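Search this site
Enter keyword Go

Ramville gets a look at the robot arm, and the arm takes its time

Last updated 4:40 p.m.

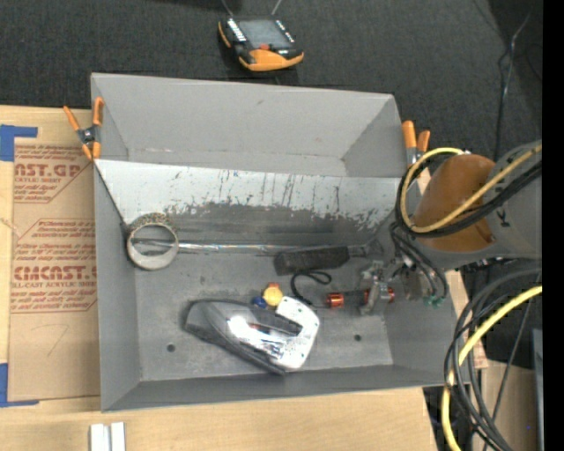

RAMVILLE – The Steneck workshop on the old Plindside lot opened its doors to the public this week, and 139 people signed in to watch a robot pick things up. That is well short of the 200 name tags printed for the day, but a better turnout than the last school board hearing, and with more suspense.

The workshop tests robot arms on the sort of jumble most households keep in a kitchen drawer. Engineers put an assortment of objects in a bin, and the arm tries to get hold of them one at a time. The staff call the arm Arthur. They could not agree on who named it, and two of them asked not to be blamed.

"People come in expecting it to juggle," said Sowmya Devadiga, who runs the test program. "Then they watch it think about a roll of tape."

Tape was in the bin during the afternoon session, along with a long metal rod, a black block with a cord near it, and a few small colored parts that drew a good deal of speculation from the front row. A sloped panel divided the bin and was held at the sides with orange-handled spring clamps, a piece of engineering that several visitors said they also had at home.

Devadiga said shiny things and thin things give the arm the most trouble. A polished surface throws light back in ways the software does not care for, and a rod lying flat against a panel offers very little to grab. The panel makes matters worse on purpose. Objects in the real world tend to end up against a wall, she said, and the real world rarely comes over to slide them out.

Demonstrations ran until 4 p.m. with a break for lunch, which the arm did not appear to need but the operators did. Visitors were kept behind a tape line on the floor and asked to leave their drinks in the hall. Most complied. A travel mug was later claimed at the front desk.

The question period went on for over 2 hours. Phong Đào, who repairs vacuum cleaners on the east side of town, wanted to know how the arm would do in his parts drawer. Devadiga invited him to bring it in. Đào said he would have to find the bottom of it first.

Other questions covered what the arm costs (she would not say), whether it can fold a fitted sheet (no), and whether anybody in the room can (one hand went up, and was challenged). A group of 8 students from the high school shop class stayed through both sessions and had to be reminded about their bus.

Steneck plans another open day in March. Sign-up sheets are at the front desk, and parking is behind the building, where the potholes have not been automated either.

Share 8
Comments 2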